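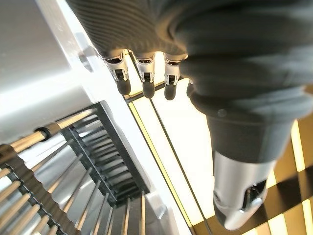
Fig. 1. Dark grey knit glove, fine ribbed texture, fingertips exposed.

Week 4: Knitted fabrics and why they stretch

Right, last week was weaving, and I promised you we'd get to the stuff most of you are wearing. Go and find a T-shirt or a pair of socks before you read on. I mean it, these notes make much more sense with something in your hands.

A woven cloth is two sets of straight threads crossing each other. A knit is one thread bent into loops, each loop pulled through the one before. When you tug a woven cloth along its threads, there is hardly any slack to give you. When you tug a knit, the loops change shape first – they go from round to long and thin – and the yarn itself hardly has to stretch at all. Wool, cotton, nylon, it doesn't much matter. The give is in the loops.

Two words you'll need for the test. A wale is a column of loops running up the fabric, and a course is a row running across it. I still mix them up if I'm tired, so I think of a whale coming up for air. Silly, but it works for me!

Plain knit (also called jersey) has a smooth side and a bumpy side, and it curls at the edges, which drives everybody mad when they come to cut it. Rib swaps between knit and purl columns, so it looks the same on both sides if it's a one by one rib, lies flat, and pulls in and springs back across the width. That's why cuffs and sock tops are nearly always rib.

Gauge is just how many stitches you get across a set width. For the swatch exercise we'll use the Midside sample cards, the ones in the grey box, plus the Tkachenko yarn book for the thicker stuff. Cast on 19 stitches, knit a square, and measure it lying flat. Then pull it as wide as it will go, let go, and measure again. Write both numbers down, even if they look wrong (mine did the first time, I'd miscounted a row).

We'll also unravel one swatch and measure the yarn. Last October our longest came to 1189 cm, and people were amazed how much was hiding in such a small square.

Reading for next time: the chapter on warp knits, starting at page 147. Skip the machine tables at the back. Bring your swatch, a ruler and a blunt needle.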